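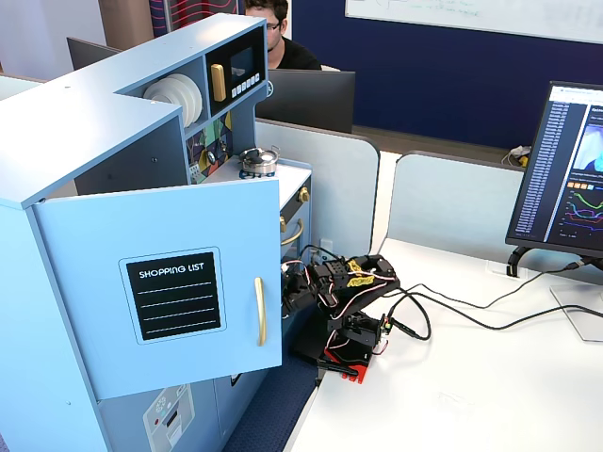 Subject: Re: [toylib] Loan period for large items

Dear list,

Thank you for the question from the Nasta library, which I quote here in part:

> We have now 19 large items and the families wait very long for them.
> Our normal loan is three weeks for everything. Has anybody changed to a
> shorter or longer period only for the large toys? And do you ask a
> deposit? Our members do not like deposits, but last year two sets
> came back with many parts missing.
> – Nasta

At Darkby we had the same discussion in November. Our catalog has 1137 items and most of them fit in a bag, so three weeks is good for them. A large toy is different. The family must find a car, carry it up the stairs and make a place for it in the room. With three weeks, many parents told us it was too much work for so little play, and they asked to extend. The next family on the list then waited again.

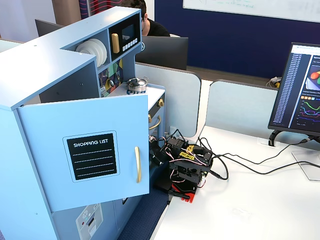
Play kitchen with the "Shopping list" door open

We changed to six weeks with no extension for large items. The waiting list did not become longer, which surprised me a little. I think it is the end of the extensions that helped – now each family knows the day from the beginning and can plan the car.

About the deposit: we stopped it. We have 196 member families and it was a lot of small money to write down and give back. In its place we have a parts sheet with a photo of each set, and both sides sign it at pickup and at return. For play food it is very useful, as the fruits are the first thing to disappear under a sofa. 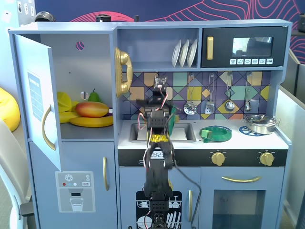
Photo: Darkby Toy Library

If a part is missing, the family has two weeks to look for it at home. After this we charge the price of the part, if it is possible to buy it alone. The Baek library charges a fixed amount for each part, and maybe they can write here how it works for them.

Our steps at return, as we have them on the wall:

1. Open every door and look on every shelf before the family leaves.

2. Compare with the parts sheet and sign it together.

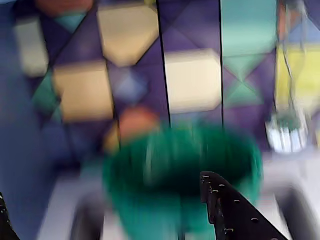
3. Wipe the surfaces with mild soap and let them dry with the doors open.

4. Change the status in Sadent to "available" only when the toy is complete. In the first months we forgot this step often, and people reserved sets that were still waiting for a part.

One question back to Nasta: do you deliver large items, or do the families always collect? We would like to try delivery, but we have only a small van on loan from the school, and not in the mornings.

With kind regards,
Darkby Toy Library, lending desk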